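電話の窓口をなくすな、という話

2022年10月12日
読了時間:十数分

急いで書く。夕方までに別の原稿があるので、整理しないまま出す。たぶん誤字もある。あとで直す、と書いて直したことがないけど。

給湯器の会社に電話がつながらなかった。きっかけはそれだけ。Hodbergという会社で、うちの給湯器はたぶん引っ越してきたときからここの製品。夜、母が風呂に入ろうとしたらお湯が出なくて、リモコンに数字が出ている。1001。説明書の一覧を見ると1001の欄には「お客さま窓口にご連絡ください」とだけ書いてある。じゃあ連絡しようと。説明書の裏表紙の番号にかけたら、こう流れた。おかけになった窓口は5月をもって終了いたしました、今後はウェブサイトのチャットをご利用ください。

終了。

で、ウェブサイトへ行く。右下に丸い吹き出しが出る。「お困りですか?」困っている。エラーの番号を入れた。「お客さま窓口にご連絡ください」と返ってきた。

ぐるっと一周。笑うところかもしれないけど、母はバスタオルを肩にかけたまま脱衣所で待っているわけで、笑う余裕はなかった。結局その晩は鍋で湯を沸かした。翌朝、近所の設備屋さんに電話した。電話。二回目のコールで出た。昼前に来て、直して帰った。部品がどうこう言っていたが覚えていない。覚えているのは、もしもし、はい、今どんな感じですか、と聞かれたことのほう。

今どんな感じですか。

あの一言がチャットの画面にはない。選択肢がある。「お湯が出ない」「お湯がぬるい」「リモコンの表示について」「その他」。うちはお湯が出なくてリモコンの表示についてでもあり、台所だけは少し出るので「ぬるい」でもあった。どれを押す? 「その他」を押すと最初に戻る。あれを設計した人は一度でも自分の家のお湯が止まったことがあるのか、と思う。たぶんあるんだろう。あって、でも会社では会社の仕事をする。みんなそうだ。私もそう。

だから個人を責めたいんじゃない。言いたいのは、電話の窓口を閉じるという判断が、あまりに軽く、あまりに似た文面で、いっせいに進んでいるということ。「より便利に」「よりスムーズに」「お客さまの声にお応えして」。どの声だ。電話をやめてくれと頼んだ客がいるのか。いるなら会いたい。

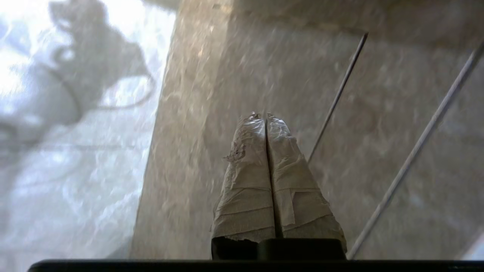

Mahtab Rahimiさんは、電話がいちばん怖いと書いてきた。前回、この話題に少しだけ触れたときのメール。日本語で仕事もしているし本も読むが、電話だけは別だという。相手の顔が見えない、敬語が速い、聞き返すとため息が聞こえる気がする。チャットなら辞書を引ける、翻訳にもかけられる、履歴も残る。「電話をなくすなと言う人は、電話で困ったことがない人だと思います」。

痛い。読んで、しばらく返事が書けなかった。

そのとおりだと思う部分がかなりある。耳の聞こえない人、聞こえにくい人にとって、電話だけの窓口というのは長いあいだただの壁だった。声が出にくい人もいる。職場の昼休みに周りに人がいる中で、自分の病気や借金の話を声に出せない人もいる。チャットやメールができて初めて問い合わせができた、という人が確実にいて、その人たちに向かって「昔の電話はよかった」と言うのは、ちょっと違う。いや、だいぶ違う。

それに昔の電話だってよくはなかった。保険の住所変更で保留音を25分以上聞かされたことがある。あの曲、今でもどこかで流れると胃が重くなる。担当の者に代わります、を何度もくりかえして、そのたびに生年月日を言わされる。最後に出てきた人が「それは書面でのお手続きになります」。最初に言ってくれ。

なので、電話最高、電話に戻れ、という主張だとは取らないでほしい。足してくれればいい。チャットを足す、メールを足す、文字でやりとりできる電話も足す。そのうえで声の窓口も残す。足し算の話をしているのに、会社側はいつも引き算で答えてくる。新しいものを始めましたので古いものを終わります、と。始めるのと終わるのは別々の決定のはずで、それが一枚のお知らせに一緒に書いてあるから、反対するこっちが新しいものに反対しているみたいに見えてしまう。うまいやり方だとは思う。

Rahimiさんにはそう返した。すると短い返事。「それなら賛成です。でも残すなら、ゆっくり話す人を残してください」。

ゆっくり話す人。これは本当に大事な注文だと思ったので、あとでもう一回書く。忘れなければ。

少し話が飛ぶ。

Jimettiの鍋のふたのつまみ。十年くらい使っている鍋で、つまみのネジがばかになった。取り寄せたい。サイトには「部品のご注文」というページがあり、型番を選ぶ欄がある。うちの型番がない。古いから。電話番号はどこにもない。会社概要の下の下まで行ってもない。住所はある。手紙を書けということか。

書いた。手紙を。便箋が見つからなくて原稿用紙に書いた。そうしたら十日ほどして封筒が来て、つまみが入っていた。ネジも。代金は結構ですという一筆箋と一緒に。ていねいな字だった。

いい話でしょう。いい話なんだけど、私はこれをいい話として終わらせたくない。あの一筆箋を書いた人は会社の中にちゃんといる。鍋のことをよく知っていて、型番のない鍋のつまみがどの棚にあるかもわかる人がいる。なのに、その人に届く道が手紙しかない。原稿用紙に二枚書く客はそんなにいない。ほとんどは「型番がない」のところで諦めて、鍋を捨てて、新しいのを買う。次はたぶん別の会社のを。

損してるのは会社のほうだと思うんだが、どうだろう。捨てられた鍋は問い合わせの件数に数えられない。諦めた人は統計に出てこない。窓口を閉めたら問い合わせが減りました、と会議で報告される。そりゃ減る。戸を閉めたら来客が減りました、と言っているのと同じだ。

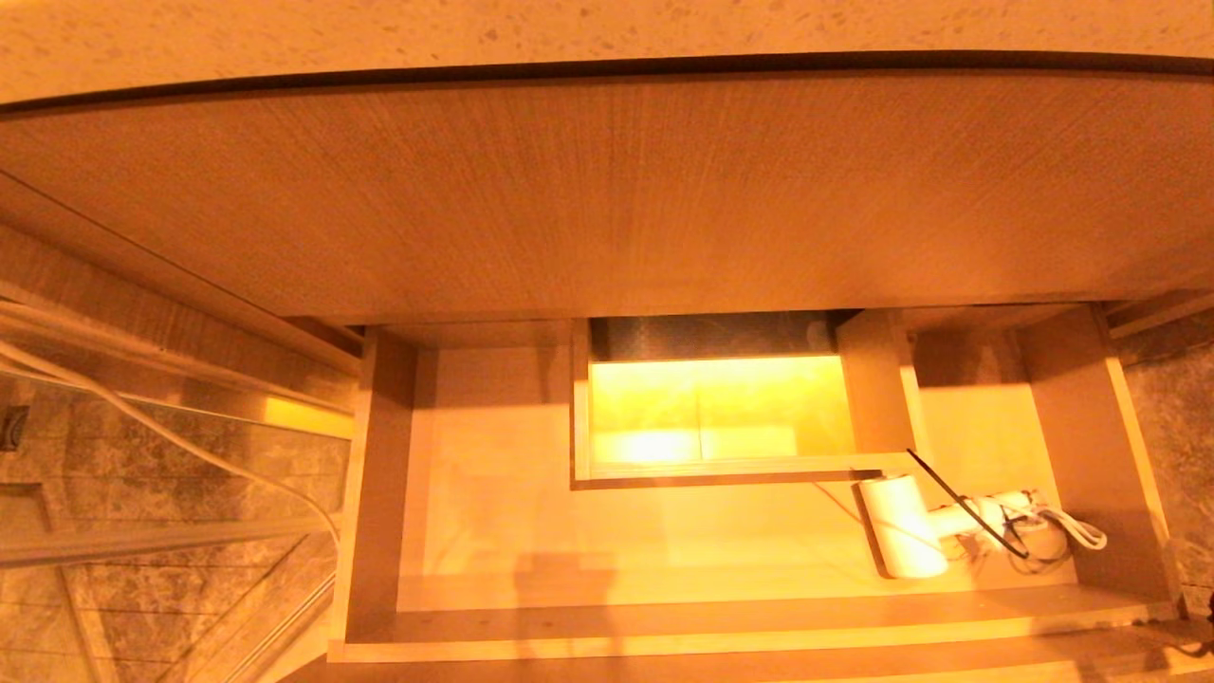 数字の話が出たのでもうひとつ。受付番号というのがある。チャットを終えると画面に出てくるやつ。「お問い合わせ番号2328で承りました」。私はこれを紙に書いて冷蔵庫に貼った。Hodbergのときの話です。設備屋さんが来てお湯はもう出ていたんだけど、意地で、返事が来るかどうか見届けたかった。

来ない。来ないまま何日かたって、もう一度チャットを開いて2328と入れたら「入力された内容がわかりませんでした。別の言葉でお試しください」。

別の言葉。番号の別の言葉って何だ。

承った、というのは重い言葉だと思う。うけたまわりました。昔、商店で働いていたときに店の奥さんから、承りましたと言ったら最後まであんたの仕事だよ、と教わった。その店は注文の電話を受けたら帳面に相手の名前と自分の名前を並べて書く。品物が届くまで、その帳面の行に線を引かない。誰が受けたかがわかる。それだけのことで、お客さんのほうも「昨日の何々さんお願いします」と言える。続きから話せる。

続きから話せる、ここ。今の窓口にいちばん欠けているのはこれじゃないかと思っている。チャットは記録が残るのが長所のはずなのに、なぜか毎回はじめまして、から始まる。「お困りですか?」昨日も困っていると言った。おとといも言った。履歴はこっちの画面にはあって、むこうの画面にはない。あるいはむこうにもあるけど、読む人がいない。

電話だって毎回違う人が出るじゃないか、と言われればそう。でも人間が出れば、少なくとも「昨日もお電話いただいてるんですね、すみません」と言う可能性がある。可能性でいい。ゼロとの差は大きい。

役所の話もしておく。民間だけの問題だと思われると困る。

うちの市では、いくつかの手続きの問い合わせが外の会社の受付センターに移った。番号は同じで、出るのが市の職員でなくなった。これは別に悪いことばかりでもない。前よりつながる。感じもいい。ただ、聞いたことに答えられない。マニュアルにあることは答えてくれて、ないことは「市役所の担当課にお問い合わせください」。担当課の番号は、と聞くと、今かけているこの番号です、と。

また一周。

プッシュボタンの案内もある。あれ、どうにかならないか。「何々の方は1を、何々の方は2を」。私の用件はたいてい2だった気がして2を押すと、さらに分かれる。分かれた先でまた2を押す。その先で「混み合っております」と切れる。母は案内の途中で何番だったか忘れて、最初からかけ直す。かけ直しているうちに子機の充電が切れる。母は耳もいいし頭もはっきりしているが、長い枝分かれを音だけで覚えているのは誰だって苦手だろう。私もメモを取りながら聞いている。メモを取りながら聞く電話案内ってなんだ。入試か。

それで母は電話をかけなくなった。これが言いたかった。困っても、かけない。お湯がぬるいくらいなら黙っている。請求がちょっとおかしくても払ってしまう。「どうせつながらないし」と言って、電話の横に置いたメモ用紙に要件だけ書いて、私が行くのを待っている。行くとメモが何枚もたまっている。私が順番に片付ける。私がいなかったらどうするんだろうと毎回思い、毎回考えるのをやめて帰ってくる。

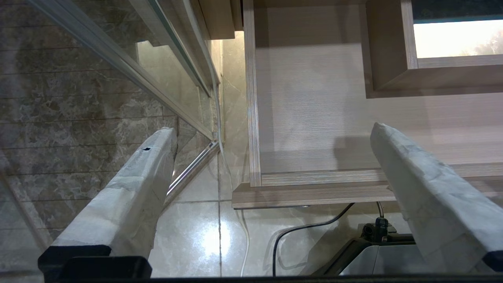 それは家族の問題で会社の問題ではないのでは、という意見を、前にコメント欄でもらったことがある。親御さんにスマートフォンの使い方を教えてあげるのが子どもの役目で、企業が高齢者に合わせてコストを払い続けるのは結局ほかの客の負担になる、と。窓口の人件費は商品の値段に乗っているんですよ、とも。言い方は穏やかで、たぶん経営か経理の仕事をしている人なんだろうという文章だった。

値段に乗っている。それはそう。否定しない。

でも、窓口がなくなったぶん値段が下がったという経験がない。あります? 私はない。Hodbergの保守契約の料金は変わっていない。むしろ契約書の文字が増えた。浮いたはずのお金がどこへ行ったか知らないが、少なくとも「ほかの客」のところには来ていない。

それに、費用は消えたんじゃなくて移っただけだと思う。会社が払っていた時間を、今は客が払っている。私が払っている。母のメモを片付ける時間。チャットの選択肢を行ったり来たりする時間。設備屋さんも払っている。あの人、来たときに言っていた。メーカーの窓口がなくなってからこっちに全部かかってくるんだよ、うちで売ったもんじゃないのも、説明書の読み方まで聞かれる、と。お金は取ってないそうだ。取れないよねえ電話で聞かれただけじゃ、と。

町の設備屋の電話口が、大きな会社の窓口をただで代わりにやっている。これをコスト削減と呼ぶなら、ずいぶん楽な削減だと思う。隣の家の前にごみを置けばうちの家のごみは減る。そういう減り方。

あと、親に教えればいいという話。教えてます。教えた。チャットも一緒にやった。母は文字を打つのが遅い、遅いけど打てる。打っている途中で「操作がなかったため終了しました」と出る。三回出て、母は画面に向かって「すみませんねえ」と言った。

あやまらせるなよ、と思った。

こういうことを書くと、年寄りの話ばかりだと言われるので、若いほうの話も。甥が一人暮らしを始めて、ネット回線の工事日が決まらない。Darcombeとかいう回線の会社。申し込み画面で日付を選んでも次の日に「調整中」に戻る。チャットは調整中としか言わない。甥は電話が嫌いで、知らない番号には絶対に出ない子なんだけど、その甥が「電話番号ない?」と私に聞いてきた。声で聞けば一分で済むことがあると、彼も気がついたわけだ。番号はなかった。解約専用の番号はあった。解約の番号にかけたら人が出て、その場で工事日が決まったという。

解約の番号には人がいる。どの会社もそこだけは残す。つまり人が出れば解決するということを、会社はちゃんと知っているのだ。知っていて、やめると言い出した客にだけ人を出す。やめない客、黙って毎月払っている客には機械の吹き出し。順番が逆だろうと思うのは私だけだろうか。私だけじゃないと思うから書いている。

もう時間がない。けど反論をもうひとつ先につぶしておきたい。働く人のこと。

窓口の仕事はきつい。怒鳴られる。何十分も同じ人に責められて、自分が作ったわけでもない製品のことであやまり続ける。知り合いが何人かやっていたが長く続いた人は少ない。だから機械に代わってもらうのは働く人を守ることでもある、という話。これは一番まじめに考えないといけない反論で、私はまだ答えを全部は持っていない。

ただ思うのは、なぜあんなに怒鳴られるのか、ということ。もともと乱暴な人もいる。いるけど、多くは、そこにたどりつくまでに怒らされている。番号を探して、案内を聞いて、2を押して、待って、また待って、やっと出た人に全部ぶつけてしまう。ぶつけていいという話では全然ない。ないが、怒りを作っているのは手前の迷路のほうで、それを受けるのが出口に立っている人だ。迷路を短くしたら、出口の人はだいぶ楽になるんじゃないか。迷路を長くして出口を減らせば、残った出口の人はもっときつくなる。今やっているのは後のほうに見える。

それと、権限。あの仕事がつらいのは、自分では何も決められないからだと、やっていた知り合いが言っていた。部品を一個送ってあげれば済むとわかっているのに送れない。上に確認しますと言うしかない。確認しても返事が来ない。Jimettiの一筆箋の人は、たぶん自分で決めて送ってくれたんだと思う。つまみ一個。それができる人の仕事と、できない人の仕事は、同じ「問い合わせ対応」という名前でも別の仕事だ。
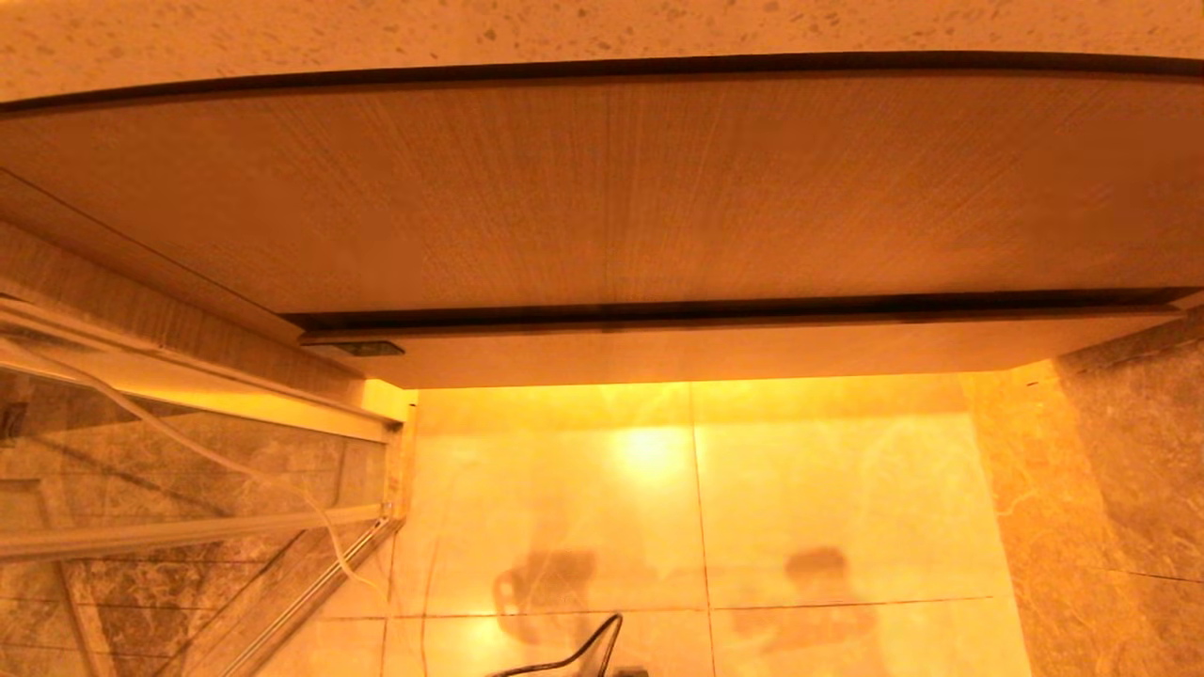 だから残し方の問題でもある。ただ番号を残して、安い時給で人を並べて、決める力も与えずにあやまらせるだけなら、それは残したことにならない。少人数でいい。時間も短くていい。午前中だけでも、昼から夕方まででも。そのかわり出た人が決められること。名前を名乗ること。続きから話せること。それからRahimiさんの注文、ゆっくり話すこと。よし、忘れなかった。

ゆっくり話すというのは、一件にかける時間を測って短いほどえらい、という評価をやめるということだ。あれをやっている限りゆっくりは無理。速く切った人がほめられる職場で、聞き返されてにこにこできるわけがない。ため息も出る。Rahimiさんが聞いた気がしたため息は、たぶん気のせいじゃなくて、時計を見ている人のため息だったんだろう。

駅の向こうにBenavidesというコーヒー豆の店がある。通販もやっていて、袋に電話番号が印刷してある。わりと大きい字で。なぜあんなに大きいんですかと聞いたら、老眼だから、自分が、と店主が言った。焙煎中は出られないので留守電になる。折り返しは夜に来る。「焙煎してました、すいません、なんでした?」。用件は豆を挽いてほしいとか、先週のより少し浅いのがいいとか、そんなこと。それで足りている。二十四時間すぐ返事が来るチャットより、夜になってかかってくるあの電話のほうを私は信用している。すぐじゃなくていい。すぐ返ってくる「わかりませんでした」より、半日待って返ってくる「なんでした?」のほうがずっと早い。

小さい店だからできる、と言われるだろう。そうかもしれない。でも大きい会社は人もお金も多いんだから、小さい店にできることの半分くらいはできてもいいはずで、なんで大きくなるほどできないことが増えるのか、そこの理屈がいまだにわからない。

具体的にどうしろというのか、と編集の人にいつも言われるので書いておく。法律で縛れとまでは今のところ思っていない。ただ、給湯器とか、水道とか、電気、ガス、薬、止まったら今晩困るものについては、声で話せる番号を製品そのものに貼っておいてほしい。本体に。説明書は失くす。サイトは変わる。本体のシールは残る。シールに書いた番号は、その製品が使われている間は生かしておく。終わりにするなら、終わりにする前に、使っている家に紙で知らせる。録音で「終了いたしました」と流して済ませない。

それと、窓口を閉めた会社は、閉めたあとに何人が諦めたかを調べてほしい。難しいのはわかる。難しいから調べなくていいことになっているのがおかしい。うちの母みたいに、かけなくなった人が何人いるのか。かけてこない人の数を知ろうとしない会社が「お客さまの声」と書くのは、どうもなあ。

私のほうでできることもひとつある。かける。番号があるところには、こまめにかける。使わないとなくなるから。バスの路線と同じで、乗らないと減らされる。先日も醤油の会社に電話した。ふたの開け方を聞いた。たいした用じゃなくて申し訳ないですと言ったら、いえいえ、よく聞かれるんですよ、右に少しひねってから引くんです、と。開いた。お礼を言って切った。

Hodbergからはまだ返事がない。2328の紙は冷蔵庫に貼ったまま。母は、もう剥がしたら、と言う。お湯は出てるんだし、と。

剥がさない。来週また打ってみる。あ、もう五時を過ぎている。次の原稿。

ご意見・ご感想はお問い合わせフォームへ | 無断転載を禁じます | ページの先頭へ戻る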